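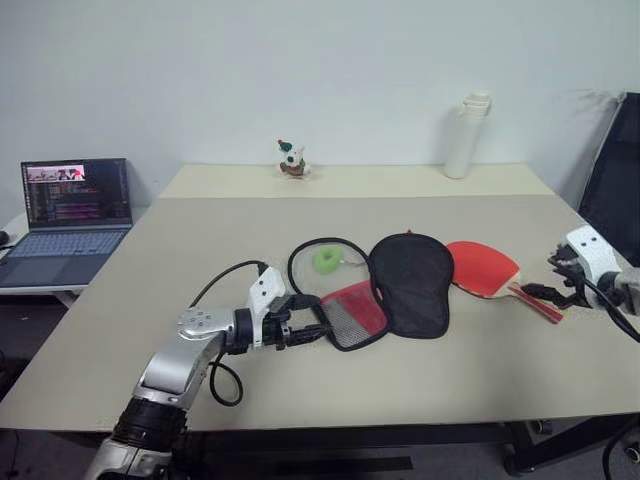

Search this site Search Clear

Let Them Put the Rackets Away

Every spring, when the robotics club at our school has its open evening, some kind parent comes up to me near the end with a cup of lemonade and asks when the robots are going to do something. I have been helping with this club long enough that I ought to have a good answer ready, and every spring I fumble it, and then I lie awake afterward composing the answer I should have given. This year I decided to write it down, so please bear with me, because I have never been a short writer and my family will tell you I am not a short talker either.

The students' project this year is tidying up sports gear. That's all of it. Two arms, one table, some rackets and paddles and a ball, and the job is to pick the things up and put them where they belong. Định Đào, who is a junior and the nearest thing the club has to a captain, wrote the proposal on half a sheet of paper back in the fall. I remember reading it and thinking, oh dear, this is going to look very small next to the schools that build things that throw and climb and crash into each other in an arena while a crowd yells.

I have come all the way around on that. I now think it's the best project we have ever run, and I think more school clubs should choose something just as plain.

Think about a table tennis paddle lying flat on a table. You or I pick it up without a thought, but try doing it with two stiff fingers and no feeling in them! The handle is thin and it sits low. Come in a hair too high and you close on air, come in too low and you push against the tabletop. Then there's the matter of what's lying on what. A racket with another racket-shaped thing across it is a different problem from a racket by itself, and a fuzzy ball sitting on the strings makes a third problem, because now somebody has to decide whether the ball comes off first or goes along for the ride. The students argued over that ball for most of an afternoon. Cúc Kiều felt very strongly that it should come off first, and Khải Doãn felt just as strongly that a person in a hurry would simply tip it off, and both of them were perfectly right about how people behave, and I sat there eating pretzels and thinking this was the best discussion I'd heard in a classroom all year.

You don't get that argument out of a contest where the rules come in a binder. I want to be fair here, because I like the contests. I have driven the van to a good many of them, I have shouted myself hoarse in the bleachers, and I have seen shy children turn cartwheels (one of them quite literally, next to a vending machine). A contest gives you a date and a score and a reason to stay late, and plenty of kids need all of those. But a contest also tells you what the problem is. Somebody far away has already decided what matters, and drawn it on a floor with tape, and the students' work begins after the most interesting question has been answered for them.

With the rackets, they had to ask it themselves. What does "put away" mean? Does the paddle go into its cover, or next to it? Which way does the handle face? If the arm sets a racket down and it slides a little, does that count? Wilma Sutherland, who taught physical education here for years and still comes by, listened to all this and told them that in her whole career she had never once gotten a class of eighth graders to agree on what a tidy equipment closet was, so she didn't see why a robot should have it any easier. They put that on the whiteboard, and it stayed up through May.

Now, the other complaint I hear comes from a different direction, and it's a more serious one. It says that we're teaching young people to hand over every little chore to a machine, and that a child who can't be bothered to put away her own badminton racket shouldn't be spending a school year getting a robot to do it. Recep Aksoy, whose son is in the club and whose opinion I respect, put it to me nearly in those words, and he wasn't joking. I've thought about it a good deal.

What I'd say to Recep is that I have never seen anybody pay closer attention to a chore. These students have now watched, slowed down, repeated and quarreled over the act of picking up a paddle by its handle until they know it the way a piano student knows a scale. They notice hands now. Cúc told me she'd caught herself staring at the man bagging groceries, at how he turned his wrist to get a box in sideways, and that she had to pretend to be reading the gum. I can't think of another school subject that leaves a teenager with that much respect for the man bagging groceries. If anything I'd expect them to come away thinking better of ordinary work, and of the people who do it all day.

(Whether their bedrooms are any cleaner, I'm not in a position to say. I have asked. The parents laugh.)

There's a money side, too, and I'd be leaving something out if I skipped it. We had $2,732 for the year beyond the equipment already in the room, and a project built around things from the gym closet left nearly all of that alone. Nothing had to be machined or shipped. When an idea failed, and a great many did, it failed on a Tuesday and they had another by the end of the meeting. I have seen students so afraid of breaking an expensive part the week before a competition that they stopped trying anything at all, and I don't blame them for it, but I don't believe much is learned in that week either.

So what would I change? I'd let the younger ones at the controls sooner. We kept four students on the arms for most of the fall, and the rest did a lot of watching, and you could feel the difference in January when we finally opened it up and Khải, who'd hardly spoken, turned out to have the steadiest touch in the room. I'd also put a chair by the table for visitors and leave them there a good long while. The parents who wander past see an arm creep toward a handle and stop, and they wander on. The ones who sit down begin leaning forward. They start whispering "a little left, a little left," as though it could hear them.

That, I suppose, is what I should have told the parent with the lemonade. Pull up a chair, it's doing something now, and Định will be glad to explain what if you can spare him the rest of your evening.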